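Securing Cord to a Flat Panel

Updated Oct 24, 2024

This procedure covers fixing a thick twisted or braided cord to a thin wooden panel for use as a pull, a hanger or an edge trim. It assumes the panel has already been cut to size. The same steps apply to the Venura and Grodeo panel kits, although the Grodeo kit ships with its holes drilled.

Wipe the panel with a dry cloth and sand the long edges lightly with the grain. Remove the dust before marking anything. Pencil the cord path on the face, keeping bends wide. A tight bend lifts the cord off the surface and puts the load on one side of it.

Lay the cord along the path without adhesive and let it relax for 20 minutes. Adjust the curve by hand, working from the fixed end toward the free end. Do not pull it straight and release it — the twist will shift.

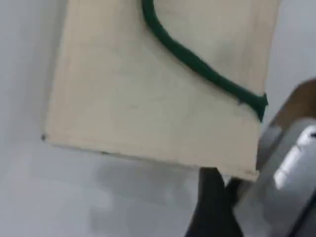 Should the free end be trimmed before or after gluing?
After. Leave 30 mm past the final length, glue up to the edge, then wrap the end with tape and cut through the tape with a sharp blade.

Apply a thin bead of wood glue to the pencil line and press the cord down in short sections. Weight it evenly and leave it overnight. Wipe off squeeze-out while it is soft. Dried glue shows as a shine on matte wood and has to be scraped.

Seal the cut end with a drop of the same glue worked into the fibers. For cord with a synthetic core, follow the Useo sheet on heat sealing instead.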